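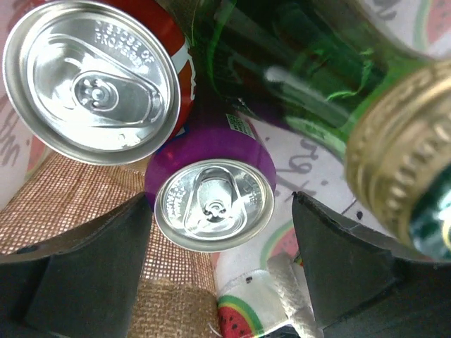
Handout 4: Good practice when picking drinks from soft containers
Chaudhary course in robot handling, February 2021

Read before the lab. The rules apply to all groups.

1. Before the run
Check that the emergency stop works. Sort out glass and cans in your object list, and give each its own force limit. Never use the can limit on a bottle.
Look at the finger pads. Worn edges are allowed, loose pieces are not.
Keep hands out of the bin once the arm is enabled.

2. During the run
Approach speed near glass is 20 percent of full speed.
Come in from above where you can. Fabric sides move when touched, so do not use them as a position reference.
Cords and handles on a bag count as obstacles – plan the path around them.
After 5 failed grasps on one object, stop and write it down. Do not raise the force to get a result.
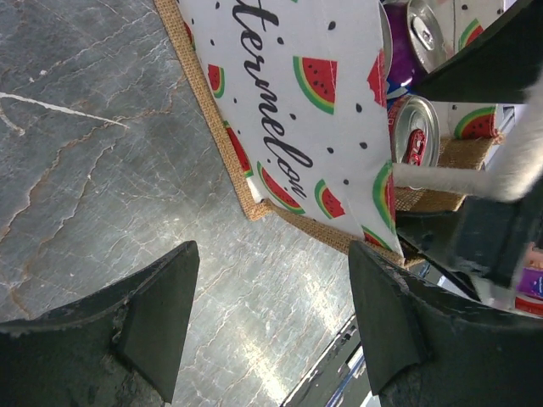 Kulex wrote after the November session that the limit on failed grasps was too strict for cans lying at an angle, and asked that a change of approach direction should start a new count. We accept this, provided the new direction is entered in the log.

3. After the run
Park the arm before anyone reaches in. A dented can is taken out of use and replaced. Broken glass ends the session for that station.
Logs go in the Clakisari folder the same day.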